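July, evening

Spent most of today getting the new tablet set up, the Breltik one, which came in the post at half past ten. I'd been putting off replacing the old one since spring. The old one still turns on but the battery gives up before I've got through the news in the morning, and the last two updates wouldn't install at all.

The box had the tablet, a cable and a folded sheet of paper. No charger. I knew that from the listing but had forgotten, so I went through the drawer for one and found a plug from an old phone that does the job slowly. It took until nearly one o'clock to get to 80 per cent, and I left it alone while I had lunch.

Moving things across was the long part. The tablet offers to copy everything from the old one if you put the two side by side. It found the old one, asked for a code, then sat at "preparing" for twenty minutes. I cancelled and tried again with both plugged in and it went through. It said 3,314 pictures to copy, which surprised me. I had thought a few hundred. A lot of them are screenshots of train times and things I meant to read. I should have cleared them out first but by then it had started.

Two apps didn't come over. One is the Rullach notes app, which isn't made for this version yet. The page on their site says it is coming in the autumn. I exported the notes as plain text on the old tablet and sent them to myself, so nothing is lost, but the folders have gone and it is all one long list. The other is the weather one I liked, and I don't think that is coming back.

The screen is better than the old one. Text is sharper and I can read it by the window without turning the brightness right up. The speakers are on the short sides, so I cover one with my hand when I hold it sideways. It is also heavier than I expected. I ordered a stand from Tretevora this afternoon, the plain grey one, and delivery is three to five days.

Had a quick look at the pen as well. It draws well enough but I doubt I'll use it much.

Still to do: the bank app, the library login, and turning off the news alerts. The old tablet is wiped and back in its box.

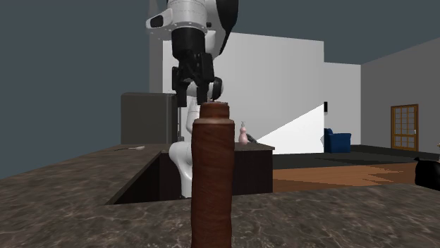
Reddish-brown bottle on a dark marbled worktop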